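Kusau Stovetop Set - data card

Kusau is a collection of simulated kitchen runs with a white robot arm working at a gas range. We put it together for the canteen teams at Janjua, where the people who cook, wash up and clear the line wanted a say in which jobs a robot should try first. It has been a joy to build, and I hope that shows in how much fuss we made over the small stuff!

What is inside

- 30 kitchen layouts
- 3980 runs, every one rendered in simulation
- 7 task families, all on or next to the stove
- one plain text note per run, written by somebody who has worked a kitchen shift

Why a stove

Adwoa Agyeman ran the early morning shift for years and she made the case for it. Pots get parked on the burners between jobs, handles end up pointing every which way, and whoever comes in next has to sort it out before they can start. A handle lying across the grates is easy for a person to grab and surprisingly fiddly for an arm that has to come at it from the front of the range.
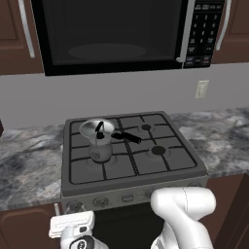
Aba Arthur wrote most of the task list with the kitchen crew over two long afternoons in June. They threw out a third of our ideas (nobody wanted help with stirring) and added the ones we had missed, like shifting cookware off a burner so the grate can be wiped. Her notes are in the tasks folder, and they are worth reading before you touch any code.

What changes for the crew

The first thing people asked was whose hours would go. Janjua agreed in writing that the trial would not cut shifts, and a copy of that letter ships with the set. What does change is the order of the day. Closing staff used to do the stove last, when they were most tired. In the trial plan the arm takes the lifting and moving while a person does the wiping and checks the knobs. Checking the knobs stays a human job, full stop.

Ferdinand Ruchti from the dish room also got us to log every run where the arm stands in front of the controls. A cook needs to be able to reach those knobs fast - so a blocked knob is marked in the notes even when the task went fine.
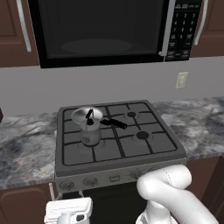
Using the set

1. Unpack the archive and open the Rarnisix viewer. It loads the first 2000 runs by default; change the limit in the settings file to get the rest.
2. Pick a task family, then a layout. Cookware differs between runs in the same kitchen, so don't assume a pot you saw in one will be there in the next.
3. Read the shift note next to each run. "Crowded" means pieces of cookware overlap or touch, and those are the ones the crew cares about most.
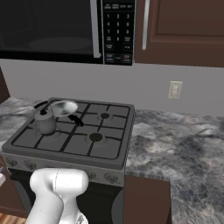

4. Send corrections to Theophilus Mahama. Kitchen staff can leave theirs on the paper sheet by the time clock, and he types them in.

Known gaps

Everything is rendered, so there is no grease, no steam and no one squeezing past with a tray. Américo Abreu is working on layouts with people in them, under the name Plollero. Small print on the microwave keypads is blurry in many views, so please don't use this set for reading labels.

Lids are thin on the ground too. We are adding more for the next release, along with two pan shapes the crew picked out themselves.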